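Home Visits Workshops Fairs Archive Contact

Open Day at Hegazy, Pomside

Hegazy opened its parts workshop to visitors on Sunday, and I took the morning bus over from Flarkow. The hall is on the second floor of the old Nilham building, up a wide stairway with signs taped to the wall. Entry was free. A sheet at the door listed 443 kinds of small part kept in stock, mostly gears, washers and bushings for people who repair older machines.

The benches are plain white desks with metal legs, and the floor is pale and easy to sweep.

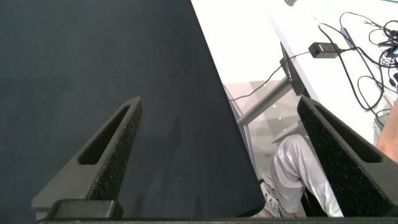 I had expected more noise. The cutting is done downstairs, and visitors were only let in there in groups of 6, so most of us stayed up with the sorting and checking. I put my name down for the 11:30 group and had time to look through the drawers.

Power for the desks is still being sorted out. Adapters and black cables lie on the tabletops for now, and the firm plans to run everything underneath before winter.

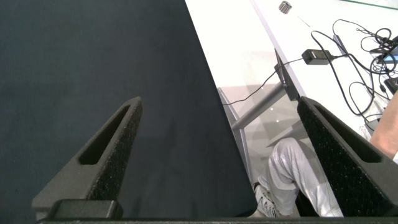
Downstairs took twenty minutes and was worth the wait. Back upstairs, the talk was on spur gears. We heard how to count teeth, measure the bore and judge whether a discolored gear can go back into service. Large white washers and metal gears are handled in the same part of the hall.

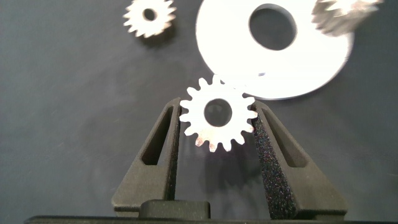
One reader writes that the drawers are better labeled than they were last year, and that small orders now ship from Pomside without a minimum. Coffee was served until two.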